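Household robotics: folding and bed-making

Robotic laundry folding is the use of machines to pick up, flatten, fold and put away cloth items in an ordinary home. It belongs to the wider field of household robotics, along with dishwashing, tidying and floor care.

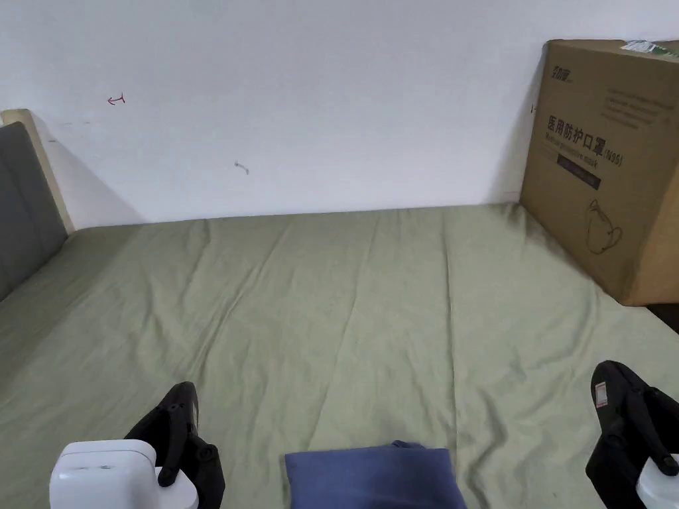 Category: Domestic automation

A navy-blue cloth folded on a bed is a modest thing to look at, but getting to that point is one of the hardest everyday jobs a machine can be given. Cloth has no fixed shape. A mug looks much the same from one day to the next, while a T-shirt dropped on a mattress can land in an endless number of ways, most of them with the sleeves hidden. For many years this kept folding near the top of the list of chores robots couldn't do, and the progress made on it lately is a real pleasure to follow.

Why beds are used

A bed is where a lot of people fold their washing, so it makes a fair test. It is also harder than a table. The mattress gives under pressure, and a fitted sheet has wrinkles of its own, which a vision system can mistake for the edge of the item being folded. Colour helps a great deal here: dark blue on sage green is fairly easy to separate, and white on white is miserable for everyone, people included. Reach matters too, as the far side of a wide bed is a long stretch for an arm working from the near edge.

Stages of the task

Most systems split the work into picking, spreading, folding and stacking. Picking means taking one item from a heap without dragging out its neighbour. Spreading is usually the slowest part, and some machines shake or fling the cloth to open it in one go (wonderful to watch when it comes off!). Folding a flat rectangle is now the most dependable stage. Stacking sounds trivial, but a pile that leans will slide on a soft surface, and the machine then has to notice and start again.

Grippers

Two-fingered grippers are the common choice, normally used as a pair so that both corners of a hem can be held at once. Fingertips need to be thin enough to slip under a layer and soft enough not to snag a knit. Hand-held grippers are also used in training: a person carries one in each hand and does the chore in the usual way, and the recorded movements are later used to teach a robot with similar fingers. The approach has made it much cheaper to gather practice from real bedrooms, with all their odd corners and poor light.

The Hiltham trials

The best-known home trials in the field are those run at Hiltham by Antonina Didenko and Abundio Cuevas. Their group recorded 3482 folds of towels, shirts and pillowcases, then tested the trained system on 50 items it had never met. Towels went very well. Shirts were mixed, and anything with a hood was set aside for a later round. Didenko wrote afterwards that her favourite result was a tea towel the machine dropped, found again and folded properly on the second go, with no help from the room.

A follow-up in August looked at bed-making, using a two-armed machine from Geltell. It could pull a flat sheet straight and square up a pillow. It could not fit an elastic corner over a mattress, a job that calls for lifting with one hand while hauling down with the other. Kristine Manalastas, who has studied the same problem at Okonkwo, regards the fitted sheet as the proper finish line for the whole field. Many people who have wrestled with one at home would agree.

Can machines do it yet?

Partly. A robot can fold a basket of plain towels to a standard most households would accept, as long as time is not a concern. In the Hiltham trials a shirt took the machine 11 times as long as it took a person. Mixed loads, inside-out socks, buttons and fitted sheets remain unsolved for daily use. Commercial laundries have had folding machines for decades, though these are fed by hand and work on standard sizes, so they are generally treated as a separate subject.

Opinions differ on how soon that will change. Asger Zoëga, who runs the Gilavent test flat, expects towels and bedding to be handled well before clothing. Leonora Fajardo has argued for starting with clothing, on the grounds that it makes up most of a family's folding and that the easier items will follow by themselves.

See also: Cloth manipulation; Dishwasher loading; Learning from demonstration; Two-armed robots

Last revised April 11, 2026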